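2018-01-09

Collection for the Skoryk set continued at the Plendell site. The session was given to the office chair task, in which the backrest is held and turned with both hand-held grippers. Of 23 episodes recorded, 14 were accepted and three were set aside for review — the remainder were discarded for poor marker tracking.

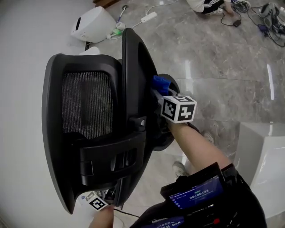 Ayodele Balogun asked that discarded episodes be kept in a separate folder, as the learning system may later need examples of failed grasps. The request was approved, and the folder will follow the naming rules adopted in September.

Batteries were placed on charge at close. The accepted episodes are to be copied to Bridamix before the next session.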